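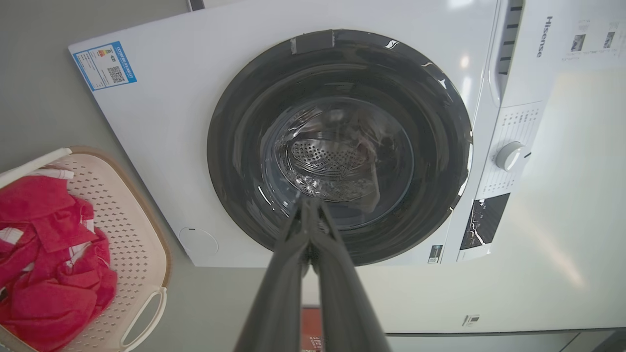 Fig. 9. Front-loading washing machine: door, drum and program selector.

4.3 Emptying and checking the drum

Applies to the front-loading washer in the Lotden laundry room. Read section 4.1 (Water and power) first.

CAUTION: Do not pull on the door while the machine is running. The glass can be hot after a high-temperature program.

1. Wait until the program has ended and the drum has stopped turning.

2. Turn the program selector knob to the off position.

3. Look through the door glass. Check for dark items in particular. A single piece of fabric can rest against the side of the drum and is easy to miss.

4. Open the door fully and take out all items by hand. Do not use tools inside the drum.

5. Turn the drum one full turn by hand. Feel along the perforated back wall for small items such as socks or cloths.

6. Wipe the door glass and the inside of the rim with a dry cloth.

7. Leave the door ajar between loads.

Note: Do not peel off the energy label on the front panel. The QR code is needed for the equipment list.

Note: If an item is caught between the drum and the door seal, turn the drum slowly by hand until it comes free. If it does not, stop and fill out form 175.

CAUTION: Do not start a new load with items left over from the last one. Dark fabric can stain light laundry.

Report faults to Eusebio Paucar, extension 533. For cleaning the filter, see page 23.

Revised April 18, 2019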